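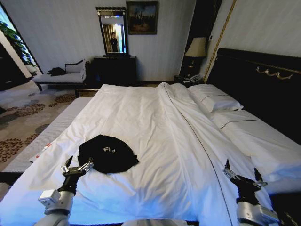 *Written by Solveig Boström. Checked by Comfort Sarpong. Last revised in March.*

# How to test whether a robot can tidy a bedroom

Picking a shirt up off a bed takes a person a couple of seconds. For a two-armed robot it is still a fair test, and one you can run without a laboratory. This page sets out how we do it at Fodau, where we try out machines for small hotels and serviced flats. The method suits any robot with two grippers and a camera that can see the bed.

The short answer to whether machines can do this chore yet is "partly". The steps below should help you find out which part.

## What you need

- A made-up bed with a white or plain duvet
- One dark garment, such as a T-shirt or a thin sweatshirt
- A chair or other seat to use as the drop-off point
- A stopwatch and a score sheet
- One person to stand by the stop button throughout

Start with a dark garment on white bedding. The contrast makes it easy for the software to find the edges, so any failure is more likely to come from the grip. Once the robot can manage that, swap in a white towel and expect the results to drop.

## Set the bed up

1. Make the bed, then ruffle the duvet with your hands. A perfectly flat duvet flatters the machine.
2. Hold the garment at shoulder height over the bed and let it fall. Don't arrange it.
3. Move anything breakable out of reach of the arms. Telephones and bedside lamps are the usual casualties, mostly from an elbow and not from the gripper.
4. Decide where the garment has to end up and write it down before you start.

Leave the curtains as a guest might leave them. Daylight changes how creases look to a camera, and a robot that works at 10 in the morning may struggle at 4 in the afternoon. Run the test at both times if you can.

## Run the pick

Set a limit of 100 seconds for each attempt. Start the clock when the arms first move and stop it when the garment has been let go at the drop-off point.

Watch for three separate stages and score each one on its own.

**Approach.** The fingers should come down beside the cloth or on top of a fold. If they press hard into the duvet, stop the run and check the height setting. A mattress gives under load, and software written for hard tables often doesn't allow for it.

**Grip.** This is where most attempts go wrong. Thin fingers are good at catching a fold, but they will catch the duvet cover as well if it happens to be lying in one.

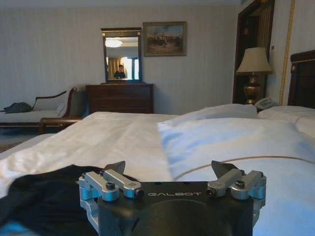 Score a grip as clean only when the garment comes up alone. If the duvet lifts with it, mark the grip as failed, even if the cover slips free a moment later. A guest's bed would be left in a mess either way.

**Carry and release.** Look for sleeves dragging across the bed. Knitted cloth may also snag on a finger joint at release. If it does, have the person at the stop button halt the arms before anyone reaches in to free it.

Drop the garment afresh between attempts. Noreen Gallagher, who ran our first sessions, kept putting the shirt back in much the same spot without meaning to, and we had to throw away a full morning of results.

## How many attempts

Seven attempts will tell you if the setup is working. They won't tell you much about the robot. Our last full test ran to 238 attempts over several garments, and the failure rate only settled down in the second half. If you are comparing two machines, use the same garments and the same duvet for both.

## What to expect

For a single dark garment on a plain bed, we now think a good machine is worth testing seriously. It will be slow. A housekeeper clears a whole bed in the time one pick takes, and does the pillows on the way past.

Folding is harder. The robot has to find two corners of something that may be inside out, then keep hold of both while it moves. We have seen it done well, but not often enough to leave a machine alone with it. Making the bed itself, with a heavy duvet and a tight sheet, we don't test yet.

## Common problems

- **The arm stops short of the garment.** Check that the base is close enough. On a wide bed the far side may simply be out of reach, so test from both sides.
- **The gripper closes on nothing.** Clean the camera first, then look at the calibration.
- **Both arms go for the same fold.** Run one arm only until the pick is reliable, then bring in the second.

Send completed score sheets to Ronja Dahlgren, with the garment type and the time of day filled in. Sheets without the time of day can't be used.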